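Le Grastach, ou le loto qui se tire presque tout seul

J'avais promis à ma tante Samira Yammine de m'occuper du loto de mars. Il me fallait donc un boulier automatique, l'ancien ayant pris l'habitude de cracher ses boules sous le radiateur. J'ai choisi le Grastach, modèle de table, vendu avec son afficheur, ses cartons et une notice manifestement traduite par quelqu'un qui n'aime pas le loto.

Le montage prend 18 minutes, dont la moitié à chercher le cache des piles. Ensuite on appuie sur le gros bouton, la turbine se met à ronfler comme un sèche-cheveux vexé, et une boule finit par monter dans le tube. Finit par : il s'écoule environ dix secondes, assez pour que la salle commence à raconter ses vacances. 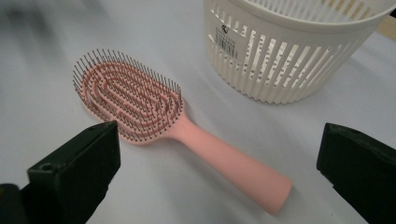 Brosse à cheveux rose à picots sombres, sur table claire.

L'afficheur, lui, est très bien. Gros chiffres rouges, lisibles du fond de la salle, même par ceux qui ont laissé leurs lunettes dans la voiture. La voix enregistrée l'est moins. Elle annonce le 71 avec une tristesse infinie et le 12 comme une évacuation. On peut la couper, ce que j'ai fait après deux parties.

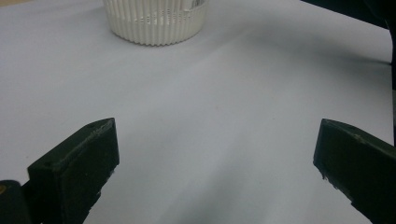
Lama Sabbagh m'écrit que la voix est justement ce qu'elle préfère, et que chez elle, à Hivdale, on se lève pour applaudir le 71. Elle ajoute que le vieux Rawashdeh à manivelle faisait moins de bruit et ne réclamait pas quatre piles par soirée. Sur les piles, je m'incline. Sur la voix, je demande à entendre.

Les cartons sont rigides, bien imprimés, un peu glissants. Les volets coulissants accrochent au début, puis se détendent, comme les joueurs. Prévoyez de la place : étalés, ils réclament une bonne table rectangulaire, et la blanche ci-dessous me conviendrait très bien, les chiffres noirs s'y suivent sans effort. Évitez en revanche les longues manches noires comme celles qu'on y voit passer au-dessus du plateau — sur mon pull, la même couleur ramasse toutes les peluches de la salle. 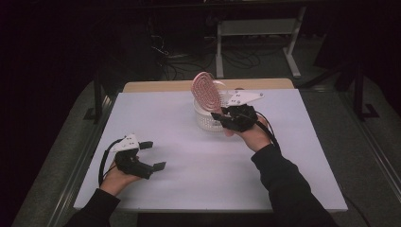
Reste la question du bac de récupération. Celui du Grastach est une petite gouttière en plastique qui déborde vers la fin de partie, c'est-à-dire au moment où tout le monde se tait et vous regarde.

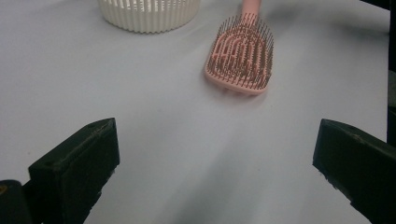 Le fabricant vend un bac plus profond, en option, à un prix qui suppose qu'on ait gagné le gros lot. Je m'en passerai. Un panier rond comme le crème qui se trouve près de la brosse rose ferait l'affaire, posé au bout de la gouttière. Pour le reste, je garde la machine : elle est lente, elle ronfle, mais elle n'a encore rien envoyé sous le radiateur. Le Skikedau, plus cher, passera à l'essai dès qu'on voudra bien m'en prêter un.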